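How to budget for a small robot arm (and not get caught out)

Home > Guides > Buying and planning

Written 12 October 2021 by Malou Hedegaard

Quick one this. Have been asked four times since August how we worked out the money for our cloth-handling setup at Piltley, so writing it down once and then I can send people the link. Prices are what we paid, yours will differ. Pounds, ex VAT, unless I say.

Who it's for: small teams, one arm, one gripper, no integrator. If you've got an integrator they will do most of this and charge you for it.

What you need before you start

A sheet with five columns. Item, who sells it, price, lead time, who signs. That's all. Don't buy planning software for this.

A tape measure.

A rough idea of what you want the thing to pick up. Not "small items". Actual items. We wrote: tea towels, napkins, hand towels, one at a time, off a soft surface. Took an afternoon to agree on and saved weeks.

Step 1. Write down the job, then the load

The arm has to carry the gripper, the wrist camera, the bracket, the cable and then whatever you're picking up. People look at the payload on the spec sheet and compare it with a tea towel. Wrong sum.

Ours: gripper, fingers, camera and bracket came to 700 grams before it had picked up a thing. Weigh yours on a kitchen scale if the supplier won't say. Add the cable, at least the bit that hangs off the wrist.

Then reach. Measure from where the base will be bolted to the furthest point you want the fingers at, with the fingers pointing the way they'll point when they work. Arms lose a lot of useful reach when the wrist has to face down. Ask the supplier for the reach in that pose. If they only send you the big number from the front page, ask again.

Step 2. Price the arm last

Sounds backwards. The arm is the line everyone haggles over and it's the line that moves least. Get everything else priced first, see what's left, then choose the arm that fits.

Order I'd do it in:

Gripper and fingers
Camera and lens
Mounting (base plate, stand, bolts)
Computer
Furniture and power
Safety
Spares
Training time
Arm

Step 3. Gripper and fingers

Three quotes. Ours were from Vulach, Eyvindsson and Dirkon. Won't say who was cheapest, as it changed twice while we were asking.

Things to get in writing:

Does the price include fingers? Two of our three did not. One did but only short ones.
What does a spare pair cost, and how long does it take to arrive?
Is the opening width with their fingers or with no fingers on? Not the same number.
Can we print our own fingers without losing the warranty?
Which connector is on the end of the cable. You'd think it would be on the quote. It wasn't.

We went for long slim fingers. For cloth you want to get the tips in close to the surface without the body of the gripper arriving first. Long ones flex a bit more, we can live with that. For boxes or tins I would go shorter and stiffer.

Budget for three pairs. One on, one on the shelf, one lost or broken. Our spare set was quoted at 491 for two pairs and I argued about it for a week, then paid it anyway when the first set got bent into a desk. Should of just paid it.

Step 4. Camera

A small camera at the wrist is worth more than a nice one on a stand, for this kind of work. Get the view checked before you order: fingertips in, and enough of the surface past them to see what you're going for. Send the supplier a drawing with the finger length on it. If the fingers change, check again - we changed fingers late and had to buy a second bracket.

Put down two cameras in the budget even if you only fit one. They're cheap next to the downtime.

Cable. Wrist cables wear out. Buy the high-flex one, buy two, write the date on the spare.

Step 5. Mounting and furniture

This is where most budgets I've been sent fall over. The arm is down to the penny and then "table - have one already".

Is the table heavy enough? Push it. If it moves when you push it will move when the arm swings.
Can you drill it? Ask whoever owns it.
Is there room all round for a person to get past with the arm stretched out.
What's the work surface? Hard top, soft top, both?

On the last one. If the thing is going to work in homes or hotels or care settings at some point, buy soft surfaces now. Cloth on a hard table is a different job from cloth on upholstery, the fingers can press in a bit and the fabric underneath grips back. A bench or footstool out of the sale section does fine. Plain colour to begin with, patterned later. We put a line in for this and got a raised eyebrow, and it's been the best value on the sheet.

Step 6. Power and cables

Count your plugs. Arm controller, gripper supply if separate, computer, monitor, camera hub, a lamp, a charger for someone's laptop. We ended on 8 and had planned for four.

Put in the budget:

Power strips, decent ones, with a switch you can reach
Under-desk trays or at least hook-and-loop ties
Longer cables than you think. Measure down the leg, along the floor, and back up
Labels 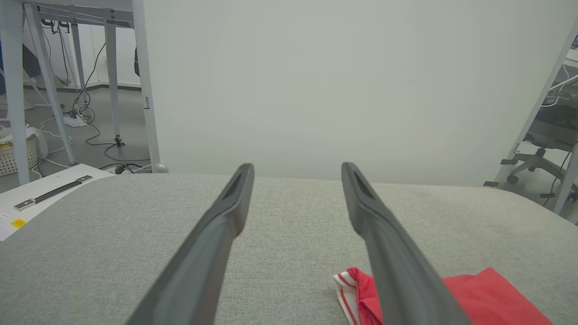

Trays are the bit that gets cut, so get them on the first order with the desks. Going back later to fit them means unplugging everything and crawling about, and then it gets put off. Same with labels, do it on day one while the boxes are still open. A roll of tape and a pen will do if there's no money for a label printer.

Also work out where the emergency stop cable runs before the furniture goes in. It needs to reach the person, wherever the person stands, and not cross the bit where chairs roll.

Step 7. Safety

Do the risk assessment before the order goes in, not after. It changes what you buy. Ours added a second stop button, floor tape and a stand for the screen so nobody has to lean across to read it.

If your site has a safety person, get them in the room early with the drawing. If you don't, pay for a day of somebody's time. Put that on the sheet as a proper line.

Storage counts here too. Cases, bags and baskets need a place of their own. A shelf unit is cheap.

Step 8. Spares and the boring money

Our boring money for year one came to 2,264. That was:

Spare fingers (see step 3)
Second camera and bracket
Cables
Trays, ties, strips
Shelf unit
Test items: towels, napkins, odd bits of cloth in different weights
Carriage on all of the above, which added up more than I liked
One day of safety advice

Test items get forgotten. Buy them in sets, and buy some you can replace with the same thing a year on. Strong colours are handy for the first few weeks when you're still setting the camera up, whites and greys after that. Wash them, new towels behave nothing like washed ones.

Step 9. People's time

Nobody will thank you for this line but put it in. Setting up took us longer than the supplier said, and that was with someone who had done it before. Split it out:

Unpacking and mounting
Getting the arm and computer talking
Camera calibration
First pick that works more than once
Training a second person, so it's not all down to one

If the total makes your manager wince, cut the job down instead of the hours. One type of cloth, one surface. Add the next when that works.

Step 10. Now the arm

Take what's left. Look at arms that do your load (step 1) with a bit over, and your reach in the right pose. Ask each supplier:

What's the lead time today, not last year?
What's in the box? Controller, pendant, cables, base plate?
What costs extra in software, and is it yearly?
Who answers the phone, and when?
Can we hire one for a month first and take it off the price?

The last one got us a yes from one and a maybe from another. Worth asking. If you do hire, bring your own gripper and your own cloths and run your own job, their demo tells you very little.

Second-hand is fine if the controller comes with it and somebody can show you it running. Walk away if not.

Getting it signed off

Two pages, no more. Page one: the job in one sentence, the total, the date you'd have it working. Page two: the sheet.

Show a smaller version next to it. Ours was same arm, one camera, no second person trained. They picked the full one as the gap was small once it was laid out side by side.

Keep quotes in one folder with the expiry date in the file name. One of ours ran out two days before sign off and went up.

Common slip-ups

Comparing one quote with fingers and one without.
Forgetting carriage both ways on a hired arm.
Ordering the desk after the arm.
Height of the work surface against height of the base. Check it with boxes and a tape before you buy either.
Leaving the computer till last and using an old laptop. We did, lost a fortnight.
No money held back. Keep a bit.

If you want the blank sheet, email the Piltley office and ask for the arm budget template. It has the columns and the plug list in already. I'll add a bit on two-arm setups when we've priced one properley.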